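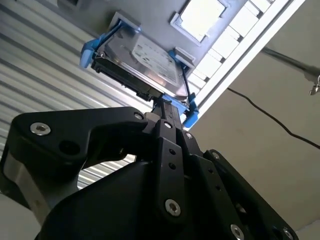

How to copy your old hard drive before you replace it

Do the copy first, while the old drive still works. At our repair shop in Kirville we see many people who start with the screwdriver.

1. Check how much space is used. My own drive had 478 GB, so a smaller new one was not possible.

2. Connect the new drive with a USB adapter and start the cloning program. Choose the source slowly — a wrong choice here erases your files.

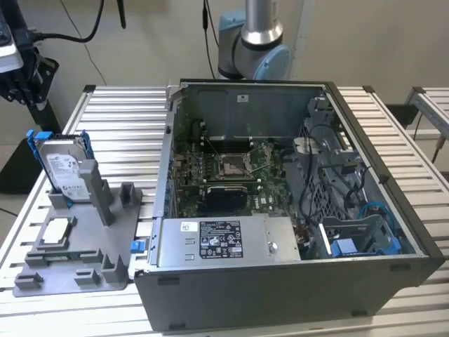 3. Let it run overnight. Mine needed over 12 hours.

4. Shut down, change the drives and start again. Keep the old one for 2 months.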